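Lists > Small Holders > Archive > Thread: Bosman half-year numbers

Print this message | E-mail this message

From: Femke Segers
To: small holders list
Date: 15 Aug 2021
Subject: Re: Bosman half-year numbers

Quick one before I go out, sorry for the shorthand.

Amber wrote:

> Has anyone read the Bosman report properly? I hold 294 shares, bought
> at two different prices, and I can't tell if the dividend is safe.
> The letter says "covered" but the cash figure went down. Also my
> broker wants an answer on the scrip option and I have no idea.
> Tempted to sell the lot and put it into Samico.
> Amber Dierckx

Read it last night. Covered by earnings, yes. Covered by cash, no, not this half. They built up stock ahead of the autumn and customers were slow paying. Page nine, the small table. If that stock sells through by October then fine, if not they are borrowing to pay us and I'd want to know why.

Debt is up but the loan isn't due for three years. Not losing sleep over that. The pension note is longer than last time and I havent got through it.

Scrip: I always take cash. Small holding, the odd shares turn into a nuisance at tax time, you end up with a purchase price for every little batch. Others on here do the opposite and are happy. Check the deadline with your broker, not the one in the company letter, brokers close earlier.
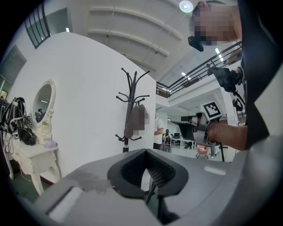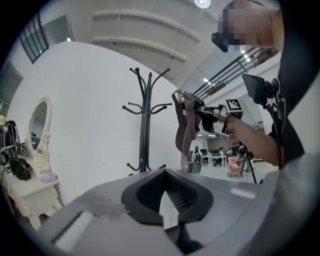
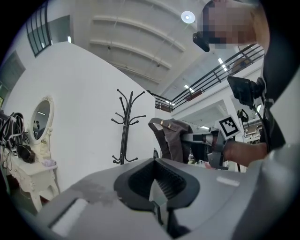

SAMICO, SINCE YOU ASK

Wouldn't swap the lot. Different sort of company altogether, no dividend to speak of and the price jumps about on every rumour. I put in 1249 last year, euros, and treat it as money I can leave alone. Went through Gutex for the same reason and got bored and sold too early, so don't copy me.

If you do want to sell some Bosman, sell the dearer batch first if your tax rules let you pick. Mine don't. And look at the dealing fee, on a holding your size two or three small sales will eat a fair bit.

Pinell I know nothing about, somebody else will have to anwser that one from last week.

Will post my notes on the pension bit when I've done it. Spreadsheet is a mess but anyone can have it.

Femke

Comments

marlow_k: Page nine in the pdf or page nine printed? Mine has the stock table on eleven.

Femke Segers: Printed. Sorry.

old ledger: Took the scrip for years, ended up with 1344 shares and a shoebox of slips. Cash now.

Amber Dierckx: Thanks, v helpful. Broker's cut-off is two days before the company's, so glad I rang. Keeping Bosman till October at least.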